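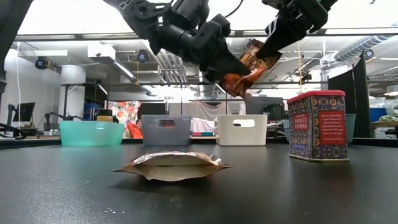
Packets, orange and brown above, foil below.

Drulen Clip Strip, 30 pack

Every pantry has a shelf where half-finished packets go to turn into cardboard. The Drulen is a flat nylon clip for that shelf. Fold the top of the bag over twice, slide the clip on from one side, press until it clicks. Pegs also work, until you need them for the washing.

Fits chips, biscuits, coffee, frozen peas and most things the cat is interested in. It won't seal a cereal box, though people keep trying.

Length: 11 cm
Colours: grey, cream, a green we regret
Top rack of the dishwasher only
Rated for 4000 openings, or one teenager

Sold in packs of 30, or 6 if you have an unusually tidy household. The small pack comes without the storage tin.

Orders leave our Grernport warehouse before 3 pm. Pick-up is free from the Stovport counter – ring the bell, then ring it again. Returns within 30 days, unused please, crumbs included in the definition of used.

Also in this range: Adjei jar opener, Adjei bread bag ties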